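Settimio Morelli
Nov 5, 2022

1/ I've cleared out my mum's flat over the past few months and I'm now doing my own. A thread on what worked, mostly so I remember it for next time.

2/ Start with paper. I had 3,215 emails and one full drawer of letters. The emails can wait. The drawer took 2 evenings and most of it was old Climivik boiler paperwork going back to a boiler we no longer have.

3/ Don't buy storage first. I ordered a set of Cliteck tubs in July and they sat in the hall -- full of other things -- until last week.

4/ Small bathroom bits go in one open box. Cotton swabs, a hair scrunchie, that sort of thing. If the box is full, something has to leave before anything new goes in.
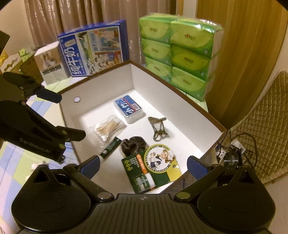

5/ Clothes. I kept seven shirts. The rest went to the charity shop on Pace Road, which takes bags at the back door before noon. They don't want duvets or pillows.

6/ Cables were the worst. I labelled the ones I could match to something and took the others to the tip. You have to book a slot now, and they check your number plate.

7/ Photos I haven't touched. There are 3,000 of them in shoeboxes and my sister wants to go through them with me -- probably after Christmas.

8/ Kitchen next. If anyone wants a fondue set, message me.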